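Stop building the hard robot first

Typing this between jobs so forgive the mess.

Every few months someone walks into the Dunbar workshop with a plan for a home robot and the plan is always the whole thing. Two arms, on wheels, folds the laundry, feeds the cat. Parts list as long as your leg. I had one of those plans. Mine was called Maltora and it had 439 lines in the spreadsheet before I had cut a single bracket. I was very proud of the spreadsheet.

My opinion, and I'll be blunt. Start with one chore. A dull one. Then make it duller.

Dishes, in our case. Even "dishes" is too big. We got it down to: pick up a plate from here, put it in a rack there. No washing. No water anywhere near it. No bowls until plates are boring. Octavio Cáceres thought this was embarrassing and said so, loudly, for most of March. He wanted mugs on day one because mugs look good when people come by. Mugs have handles. Handles end up pointing every which way. We argued over handles for an entire evening and I'd do it again.

Second opinion, buy cheap stuff for the robot to work on. Not cheap motors. Cheap motors will eat your life. But the rack, the trays, the plates, all that should be things you can break, drill, glue and toss. I've seen people print a custom plate holder with little guides and pockets so the gripper can't miss, and then act surprised when it can't do a normal rack from a normal store. You didn't teach it a chore. You built a jig. Jigs are fine! Factories are full of them. Just call it a jig.

And cardboard. I will defend cardboard to anyone. Half the people at Clivano (our monthly meetup, don't ask about the name) reach for the laser cutter before they know what size the thing should be. Cut down a box. Wrong size? Cut another one. Nhung Lương went through a whole stack of shipping boxes working out how high a tray wall can be before the fingers clip it on the way in, and she knew the answer before lunch. The guy at the next bench was still waiting on his acrylic.
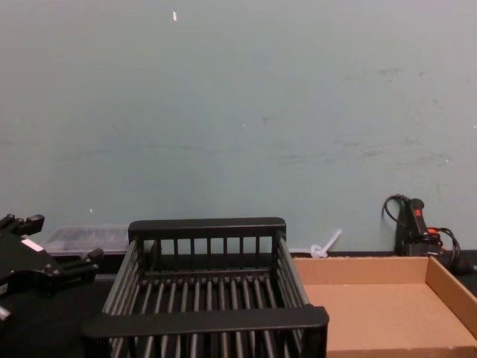 Money next, because that's what people really ask me. Our first gripper, the Grurneck, cost us 127 dollars in parts if you don't count the ones we ruined. I count them. Call it roughly 30 dollars more. What it costs in evenings I don't want to know. The thing opens, closes, and holds a plate by the rim if the plate comes in square. If it comes in crooked you hear it. Sunil Gamage redid the finger pads over and over and every version was a bit better at one plate and a bit worse at some other plate. That's the actual work. It isn't glamourous and you can't skip it by buying a nicer arm.

Ewan Moffat disagrees with pretty much all of this and it's fair that I put his side down. He says if you only ever aim at the small thing you end up with a small thing, and that people stay up late for the big dream, not for a plate. He has a point. I've watched folks quit over boredom, good ones too. My answer is they also quit over 439 line spreadsheets, only it takes them longer and they leave with less money.

One more gripe. Write down the failures. We have a log, just a shared text file, 3271 lines of it now, mostly things like "missed rim again" and "who moved the rack". Davina Cairns started it and gets after anyone who doesn't fill it in. I used to think it was busywork. Then we changed the wrist mount and everything got worse, and teh only reason we worked out why was a grumpy note from weeks before about a screw backing out. Same screw. Different mount, same screw.

So if you've got a garage and a plan, good, keep the plan, stick it in a drawer. Pick the chore. Get a rack. Bolt your base down properly, please, I'm begging, a clamp on a folding table is not a base. Then come by and show us the bad runs. Octavio is back on mugs, by the way. He's in most evenings after seven if you want to take his side.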